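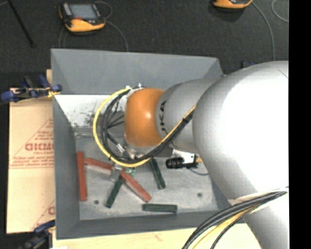 Grasp Order Selection for Bar-Shaped Parts in a Shared Bin

Project report, Automation Laboratory, Karkcombe Technical College
Submitted December 4, 2022
Authors: Siyabonga Mkhize, Rafail Athanasiadis
Supervisor: Chih-ming Tsao

Summary

This report describes a method for choosing which part a robot arm should pick first when several long, narrow parts lie in the same bin. The method scores each visible part on two measures: how much free space there is beside it for the gripper fingers, and how likely it is that another part rests on top of it. The part with the best combined score is picked, a new image is taken, and the process repeats until the bin is empty or no part scores above a set limit. Over 200 trials, the method cleared the bin without operator help in 168 trials. A simpler method that always picked the highest part cleared it in 131 trials under the same conditions.

1. Background

Bin picking has been studied for many years, and good results are common for round or box-shaped parts. Long parts cause a different set of problems. A bar can be reached from many points along its length, but only some of those points leave room for the fingers. Bars also come to rest against walls and against each other, and lifting one may drag or turn the next.

The college already had a working pick program, written by an earlier student, Dinesh Dissanayake. It selected the highest point in the depth image and closed the gripper there. The program worked well when the bars were spread apart. It failed most often when a bar stood close to a side wall, as one finger would meet the wall before reaching the correct depth. The present project began in August with the aim of reducing these failures without changing the gripper.

2. Equipment

All trials were carried out with a KUKA arm mounted beside a wooden table. The bin is a gray rectangular container with sloping walls, clamped in place so that its position in the robot's coordinate system does not change between trials. Colored bars in red and dark green are used as the parts. The two colors have no effect on the planning method. They were chosen so that the image software could tell crossing bars apart during the early stages of the work, and so that errors could be found more easily when the logs were reviewed.

The gripper has metal fingers. Cables to the tool follow a loop at the wrist and are tied back along the arm. The length of this loop proved to be important. With too little slack, the wrist could not turn far enough to line up with bars lying in certain directions. With too much, the cables hung low enough to touch the bin wall when the arm reached into the near corners. The final routing was set by hand and then left unchanged for all recorded trials.

Image processing and planning ran on a separate laboratory computer. The planning software, named Jener by the project team, was written in Python. The segmentation step reused a small network trained on 4,000 labeled images from a previous course project.

3. Method

3.1 Finding the bars

Each cycle starts with the arm outside the bin. The software separates the image into bar regions and fits a straight center line to each. Regions that are too short to be a full bar are marked as covered. They are kept in memory, as their direction helps to estimate which bar lies above and which below.

3.2 Clearance score

For each bar, the software tests grasp points along the center line. At every point it places two finger outlines, one on each side, and measures the distance from each outline to the nearest wall or neighboring bar. The smaller of the two distances is used. Because the walls slope inward toward the floor, this distance is measured at the depth of the fingertips and again at the rim. An early version measured it only at the rim, and this led to repeated contact with the lower part of the wall.

3.3 Cover score

The cover score estimates whether a bar is free to be lifted. Where two center lines cross or nearly meet, depth values on both sides of the crossing are compared. The lower bar receives a penalty. If the depth values are too close to decide, both bars receive half the penalty. Kosmas Zacharopoulos of Amrani, the company that advised on the project, suggested this half penalty after reviewing the first set of results.

3.4 Choosing a grasp

The two scores are added with equal weight. The best grasp point on the best bar is sent to the arm. If no point passes the limit, the arm stops and waits for the operator.

4. Test procedure

Before each trial, six bars were placed in a cup, shaken, and tipped into the bin from a fixed height. The operator did not adjust the bars afterward. A trial counted as cleared if all bars were removed with no stop and no help. Dropped bars were allowed if they fell back inside the bin and were later picked.

A total of 210 trials were run with the new method. The first 10 were used to set the score limit and are not included in the results. The highest-part method was then run for 200 trials with the same bars and the same operator.

5. Results

Of the 32 trials that were not cleared with the new method, 24 ended in a stop because no grasp passed the limit. In most of these, the last remaining bar was lying flat along the foot of a wall. The other eight ended in a failed lift, where the bar slipped or turned in the fingers until it could no longer be held.

The highest-part method failed in 69 trials. Wall contact was the main cause. This type of failure did not occur with the new method after the second distance measurement was added, although the arm did move more slowly near the corners.

Average planning time per pick rose from 0.4 seconds to 1.1 seconds. This was considered acceptable, as the arm movement takes far longer than the planning.

6. Discussion

The results support the use of a clearance score that takes the wall slope into account. The value of the cover score is less certain. When it was switched off in a short side test, the number of failed lifts went up, but the test was too small to allow a firm statement.

The main weakness is the bar lying against a wall. A possible answer is a push movement – one closed finger sliding the bar toward the center before a new image is taken. Dinesh Dissanayake has prepared a first version of such a movement, but it has not been tested with the arm. A second weakness is that all bars were of one length. Mixed lengths would make it harder to tell a short bar from a partly covered long one.

7. Further work

The push movement will be tested in the next project period. The team also plans to repeat the trials in a deeper bin supplied by Sunow, where the arm has less freedom to tilt. The cable loop at the wrist will need to be routed again for that bin, and the new routing should be fixed before any trials are recorded.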